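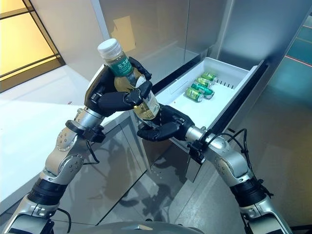

Rollinstead puts robot money in next year's budget, but the shopping list got shorter

I sat through the Rollinstead equipment budget meeting in October so you didn't have to, and I came home with four pages of notes and a cold. The short version is that the community kitchen and guest house up on the hill will be getting a two-armed robot to help with stocking and putting away drinks. It'll be leased for a year, and the purchase everyone was arguing about over the summer is off the table for now.

If you've been following along, you'll remember that the first plan was much bigger. The spring draft had two robots, a new set of drawer refrigerators, and a floor refinishing job all rolled up in one line called "kitchen modernization." I asked back then what was in that line and got a very polite email that didn't tell me. So I was happy to see it broken out this time, on paper, with numbers next to things!

Bernd Meinecke, the operations manager, walked us through it. The lease is $3000 a month with the arms, both hands and software updates included. On top of that there's a one-time charge of $3762 for delivery, setup and two days of training for the staff. Replacement finger pads are $551 a set, and the supplier, Drastatum, suggests keeping one spare set on the shelf. Bernd wants two. He told the room that the last time the kitchen kept one spare of anything, it was a dishwasher pump, and both of them quit in the same month. That got a laugh from the people who'd been washing plates by hand.

Now, what does it do all day? Mostly fetching and stocking. Drinks come in by the case, somebody has to get every bottle and can into the pull-out drawers, and then somebody has to bring them back out when guests order. The kitchen staff figure this eats up the hour before lunch and another one in the evening. The robot uses both hands for a bottle, one up near the neck and one down at the base, and I'll admit I like that. I've dropped enough iced tea in my life with a one-handed grab.

Speed came up, naturally. Edeltraud Brandes runs the kitchen and she was the one I most wanted to hear from, because she's the person who has to work next to the thing. She has spent time at the Kröger showroom in Clollport watching the same model put away drinks, and she brought her own stopwatch figures. Her logs cover 303 items over two visits. She wouldn't give us an average, since the first visit was mostly cans and the second was mostly bottles and she didn't think it was fair to mix them. She did say it's slower than a person and that she doesn't mind. "I don't need it to be fast," she said. "I need it to do the drawers while I do the soup."

Her bigger worry was the drawers themselves. The shallow ones are fine, she said, as you can get at everything from above. The deep baskets at the bottom of the old chest unit are another story, and she doesn't want anyone promising that the robot will manage those. Bernd agreed to write that into the order, so the lease will list which drawers and shelves it's expected to work with. If it can't do those after sixty days, Rollinstead can send it back and owes nothing past the second month. I'd call that the best thing to come out of the whole evening, and it took them maybe a minute and a half to settle.

There was a longer go-round about cans. The old plan had money for molded dividers so cans would stand upright in rows. Edeltraud asked for that to come out. Her view is that cans end up lying down in a drawer sooner or later no matter what you buy, and if a robot needs them standing at attention then it's the wrong robot. The dividers are gone. I didn't catch what they would have cost - sorry, someone was moving chairs.

A few things that didn't make it in:

The second robot. It's been pushed to the year after, and only if the first one earns its keep. Bernd was careful not to say what earning its keep means, and I'd like to see that pinned down before anyone signs for a second.

The new refrigerators. The stainless ones stay. They're in good shape, the doors seal, and as one gentleman behind me pointed out, you don't buy a new garage for a rental car.

The floor. Still on hold. Drastatum wants it level and dry along the path the robot will use, and the facilities crew think they can handle the low spot by the back door on their own.

Staffing was asked about twice, and both times the answer was that no hours are being cut. The time saved is supposed to go to the breakfast shift, which has been short a person since spring. I wrote that down word for word and I'll be checking on it.

One question I asked myself - what about power and storage? It needs a regular outlet and a parking spot roughly the size of a bar stool, and it'll live next to the counter by the window overnight. Insurance is being handled under the existing kitchen policy with a small bump that Bernd is still waiting to hear back on. So the total could move a little before the final vote.

A member of the audience wanted to know if guests would be able to order from it directly, like a bartender. Not this year. It stays on the kitchen side and hands things to a person, and the person hands them to you. Edeltraud seemed pretty firm on that one, and I don't blame her.

The vote on the full equipment budget is at the next regular meeting, 7 p.m., in the dining room, enter by the side door. The line-by-line sheet is at the front desk and you can take a copy. Look for page two, where the lease and the setup charge are listed separately, and page three for the spare parts. If the lease goes through, delivery would be early in the new year, with the training days right after.

I'll be there with my notebook and hopefully without the cold. If you have questions you want asked, drop them in the box by the mail slots and I'll bring them along.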